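We use cookies to make Karkeo Home Help work better for you. Accept | Manage settings

How do you store paper shopping bags so they stay flat?

Impi Lehtinen
I have a drawer stuffed with takeout and store bags and it won't close anymore! I counted 15 last night. I want to keep the nice ones with twisted handles, but they spring right back open. Any tricks?

Sorin Ciobanu
Recycle them.

Eluned Cadwaladr
Oh, I love this stuff. Lay the bag on a table, tuck the sides in along the creases it came with, and press with both palms from the bottom up (the bottom flap folds over first, or you'll fight it forever). I let the handles stick out the top. Then I stand mine up like files in a magazine holder, big ones at the back. I keep 6 and the rest go out.

Heikki Saarela
Stick them under a heavy cookbook for 2 days. Works on crumpled ones too, mostly.

Related
Folding plastic bags into triangles
Drawer dividers that don't slide
What to do with leftover gift wrap 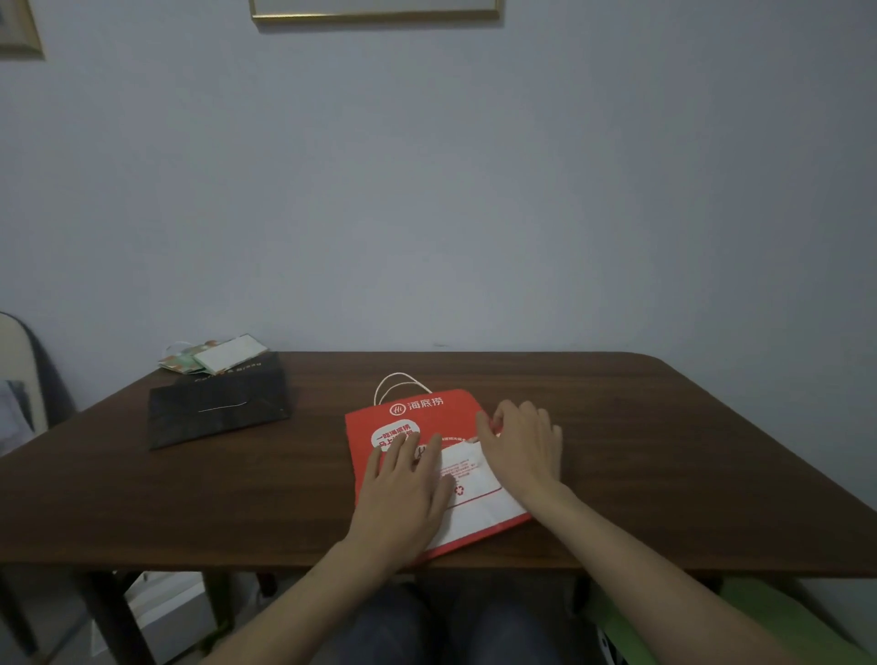 Pressing a red paper bag flat on the table, handles left out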